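From the Ekari Newsletter: A Winter Word on Rough Walls and Dark Green

Well, the porch lights are up on Nalis Street, the good scissors have vanished into somebody's gift-wrapping pile, and I have had more conversations this month about walls than about the holidays. I love it. October is supposed to be our busy month, when people look up from their yards and notice the inside of the house again, but this year it never slowed down, and the question that kept coming across the counter was some version of "would I be crazy to put texture in my little room?"

You would not be crazy! But I have opinions, and those of you who have been getting this newsletter for a while know that I will now share them at length. Pour yourself something.

Let me begin with my own back room, which is the smallest in the house and has been (in order) a nursery, a place where we put the exercise bike, and a study. When we moved in, the walls had that heavy sand finish you used to see everywhere, the kind that takes the skin off your elbow if you pass too close with a laundry basket. My first thought was to skim the whole thing flat and paint it white. I got as far as buying the joint compound. Then my brother-in-law visited in the evening, switched on a lamp that was sitting on the floor waiting for a table, and the wall lit up from below with all its little hills and hollows, and I thought it was the prettiest thing in the house. The joint compound is still in the garage.

So that is my first piece of advice, and it costs nothing. Before you do anything to a rough wall, or before you put one in, take a lamp and move it around the room after dark. Put it low. Put it close to the wall, then farther off. Light that comes straight at a rough surface flattens it, and light that comes along it from the side brings out every bump, including the ones you would like to hide from your mother. A limewash that looks soft as a peach at noon can look like the bottom of a creek at nine at night. Some people want the creek. I'd just like you to know about it ahead of time.

Shivam Chauhan stopped in to tell me how his hallway turned out, and he kindly said I could pass it along. He had used Plurkent, the mineral wash we keep on the shelf next to the primers, over old plaster, and he had put it on with a roller. Now, I have nothing against a roller. But with a wash like that you get stripes, and stripes are what he got. He went back in with a wide masonry brush, working in loose crisscrosses and keeping a damp edge, and it came out lovely, clouded and uneven in just the way you want. He gave it 2 coats by brush on top of the one he was unhappy with, and he let each one dry overnight with the windows cracked. He also says to wear a hat. I second the hat.

Then there is color. For years the thing everybody asked me for was gray, and I sold a great deal of it, and I still think a gray with some movement in it is a friendly thing to live with. But the color going out the door this winter is olive. Dark olive, brownish olive, olive with a bit of khaki in it, the shade of an old canvas jacket. It sounds gloomy on the card. On the wall it does something very kind to wood furniture, and it makes a stone fireplace look as if it had been planned that way from the start.

Olive green, three times over:

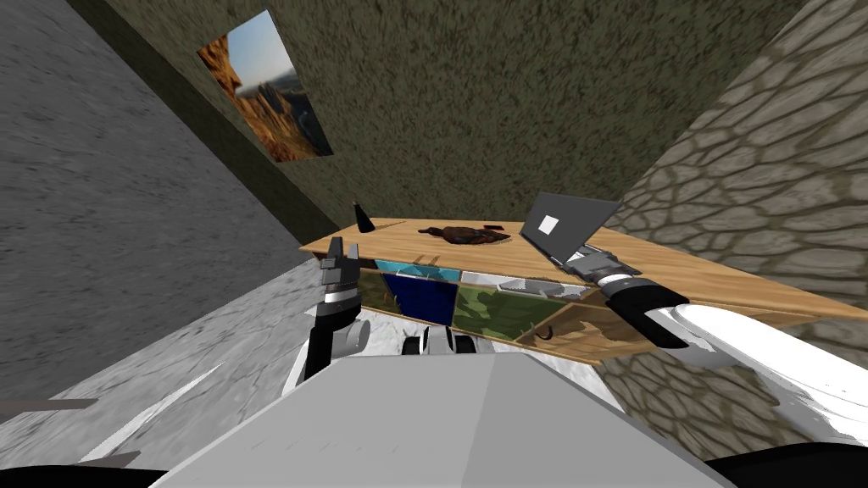
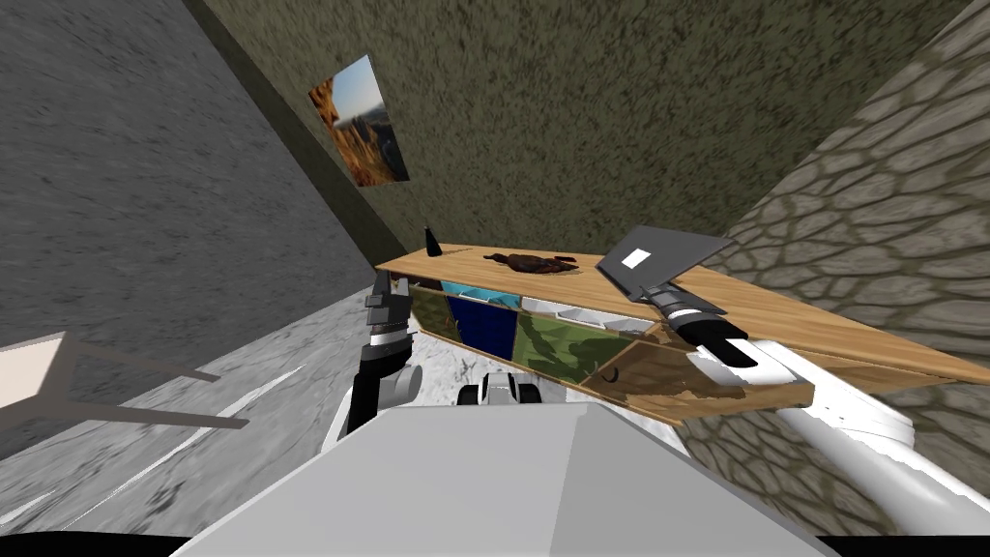
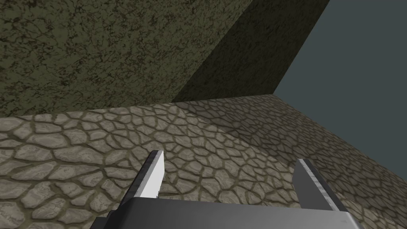
The worry I hear most is that a dark color will shrink a small room, and I have heard it so many times that I've started answering before the person finishes. A small room is going to be small. Painting it pale gives you a pale small room, and if there is only one window and it faces north, what you get is the color of dishwater from breakfast until dinner. Go dark and the corners sort of melt, and you stop noticing where the room ends. My sister fought me on this for a whole year and then painted her sewing room the deepest green we can mix, and now she won't come out of it. We had to call her for Thanksgiving dinner more than once.

What I would be careful about is mixing too many surfaces. It's easy to fall in love with a stone panel, and a troweled finish, and something mossy and soft, and before you know it they're all in the same ten-foot room arguing with each other. It can be done, and when it's done well it is wonderful, but it helps if the colors are cousins. Pull one shade out of the stone (there is nearly always a brown or a greenish gray hiding in it) and let that be the one that goes on the next wall over. Bring the stone in with you if you can carry it. If you can't, bring the mortar color, or a crumb of it in an envelope, and we will match to that. Mortar matters more than folks expect. Pale mortar around gray stone makes every stone stand out on its own, and dark mortar pulls them together into one quiet surface.

Deepak Vashisht, who does most of the plaster work for our customers these days and who has very patient hands, asked me to put in a word about corners. When two different finishes meet at an inside corner, he likes to complete one wall entirely, let it cure, tape it, and only then start the next. People try to do both at once to save a day, and then there's a smear of one in the other, and you can't wipe it off a rough surface the way you would off a smooth one. He uses the low-tack tape and pulls it while the second finish is still a touch soft. If you'd like him to come look at a job, leave your name at the counter and he will call you back, though it will be after New Year's.

And hanging pictures! I promised several of you I would get to this. A textured wall is hard on frames and frames are hard on a textured wall. The frame rocks on the high spots, and every time a door slams it creeps a little, and one morning everything in the room is leaning. Stick a pair of felt or rubber bumpers on the bottom corners, thick ones, and use two hooks set a few inches apart in place of a single nail in the middle. I put that off in my own study for ages, walking in every day and nudging the same print of a sailboat back to level with one finger, and it took me less time to fix than it takes to boil an egg. On stone, please don't drill into the face of the stone if you can help it. Go into the mortar joint with a masonry bit, go slowly, and keep the vacuum hose right there by the hole. The joint can be patched later. The stone can't.

A few people have asked about floors to go with all this. I'm not really a floor person, but I'll say that if the walls have a lot going on, I'd rather see either a plain floor or one rug with some life to it. If you've already got a floor with heavy veining or a strong pattern and you are not about to tear it up, then choose your calmest finish for the biggest wall and save the drama for the short one. Lay your sample boards right on the floor, too, as well as holding them up. You'll see straight off whether they get along.

About those sample boards. We have a fresh stack at the front of the store, 50 of them, each primed and ready, and you may take 2 home free if you're on this list. Please do take them. Paint them with the real product, the real number of coats, and lean them against the wall in question for a good few days. Bravo, our shop cat, has walked across several of the display boards and left his opinion on them, so if you pick up one with paw prints you're welcome to keep it as a special edition.

This newsletter now goes out to 867 of you, which I can hardly get my head around, considering it began as a sheet of paper taped beside the register. Many of you write back, and I read every one of those notes, usually at the kitchen table with my shoes off. Tell me what you're working on. Tell me if the olive was too much. I had a lovely letter from a reader who did her powder room in it, ceiling and all, and then sat in there for a while just to look.

The last day to pick up mixed colors before the break is Saturday, December 20, 2025, and we'll be mixing until closing. If you need a custom match, come in the morning while the light by the window is good, and bring your crumb of mortar.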